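Washing and Storing Bed Linen: Household Tips

Most sheets wear out in the wash long before they wear out on the bed. Too much detergent, too much heat and an overloaded drum do more harm than a year of sleeping on them. The notes below cover cotton and cotton blends. Linen and silk have their own page.

Before the wash

Shake each piece out and close any zippers or buttons on duvet covers. Turn pillowcases inside out. Treat stains first, while the cloth is dry enough to see them. For sweat marks, mix baking soda and water to a paste, rub it in with a finger and leave it for an hour. Blood comes out best in cold water with a little dish soap. Hot water sets it.

Read the label on new sheets and wash them once before use. Fitted sheets should go in on their own for that first wash, as some give off enough lint to coat everything else in the drum.

Loading the machine

Sheets need room to move. A drum packed to the top will twist them into a rope, and the middle of the rope stays dirty. One queen set is a full load for a small machine. Drape the sheets in loosely, one side and then the other, and don't wind them around the center post if you have a top loader.

Use half the detergent the cap suggests. Imke Lindemann ran the linen room at the Costigan guesthouse for 12 years and used 2 tablespoons of liquid per load, with a half cup of white vinegar in the rinse. Skip the vinegar if you have used bleach in the same load. The two should never be mixed.

Drying

Medium heat is enough. Stop the dryer halfway through, pull the sheets apart and start it again. Take them out when the hems are still slightly damp and put the fitted sheet straight back on the mattress, where the last of the creases will pull out as it dries. Leave the top covers off until it has dried through.

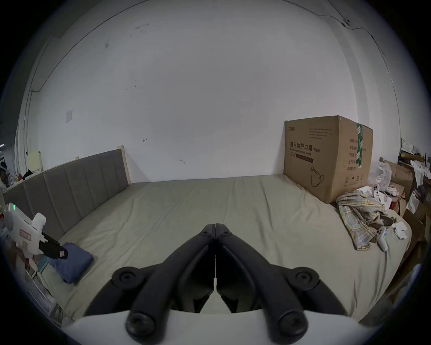

A pale fitted sheet on a bed with a grey padded headboard.

If the corners keep popping off, check the depth of the pocket against the mattress. A standard pocket won't hold on a thick mattress with a topper. Sheet straps from the hardware store will get you by, but a deeper sheet is the better fix. Put on the two corners at the head first, then the foot, and smooth from the middle toward the sides.

Upholstered headboards collect dust and hair oil at pillow height. Vacuum with the brush attachment once a month, running along any seams. For marks, dampen a cloth with water and a drop of dish soap, test it somewhere low down, and blot. Let the fabric dry before pushing the pillows back against it.

Scuffs on the wall near a bed usually come off with a barely damp melamine sponge. Press lightly on flat paint or you will leave a shiny patch. 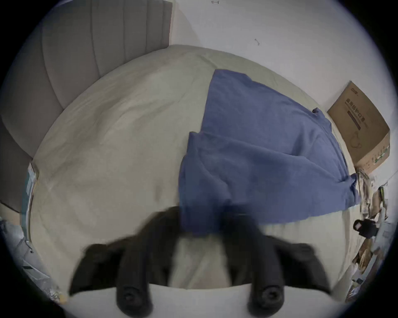

Cloths used for cleaning should be washed apart from bed linen. Microfiber picks up cotton lint and then stops picking up anything else. Dark cloths can also bleed color onto light sheets in warm water. No fabric softener on either; it leaves a film that makes towels and cloths less absorbent.

Storing

Keep spare sets somewhere dry with a little air around them. Sealed plastic bins trap damp and can turn white cotton yellow along the folds. Fold each set and slide it inside one of its own pillowcases. Kylie Merrick at Pledden writes the bed size on a strip of cotton tape and pins it to the open end. Refold stored sets every few months so the creases don't fall in the same place.

Change sheets every 7 days in summer. Two weeks is fine for a guest bed with light use.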